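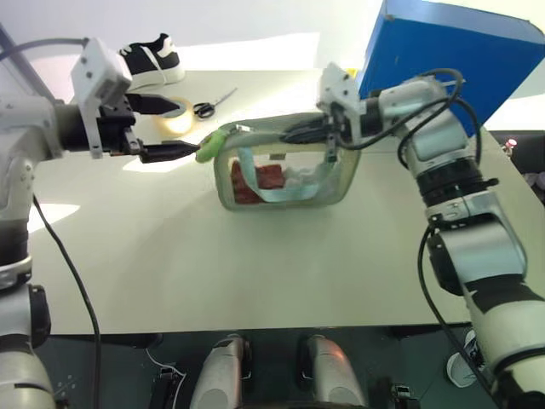
Uniform Exchange Scheme at Justmont School: Project Report

Submitted 2025-05-04

1. Background

Justmont School has run a second-hand uniform rail since the merger with Brarnham Lower. Families could hand in items at reception, but no record was kept of sizes or stock. The aim of this project was to measure demand for used uniform and to test a simple booking form.

2. Method

A paper survey was sent home with all Year 7 and Year 8 pupils in November. It asked which items had been bought new in the past year, which had been outgrown, and whether the family would use an exchange. 152 forms were returned. Forms with no year group marked were left out of the size figures but kept in the totals.

The booking form was then tried for 2 half terms. Requests were matched by hand against a stock list, and collected from the library at lunch.

3. Results

Of the 152 families who replied, 33 had used the old rail at least once. Blazers were the item most often asked for, followed by PE tops. Skirts and trousers were handed in more often than they were requested.

During the trial, 21 requests were made through the form. Most requests that could not be met were for blazers in the smaller sizes. Stock from the Dristcombe site was not listed until the second half term, so the early figures understate what was available.

4. Limits

Only two year groups were surveyed. The form was in English only. Condition of items was judged by one person and no scale was used.

5. Recommendations

Keep the stock list in one place for both sites. Ask leavers for blazers before the end of the summer term. Add a condition grade to the form. Apply to the Agarwal Fund for the cost of a second rail and name labels.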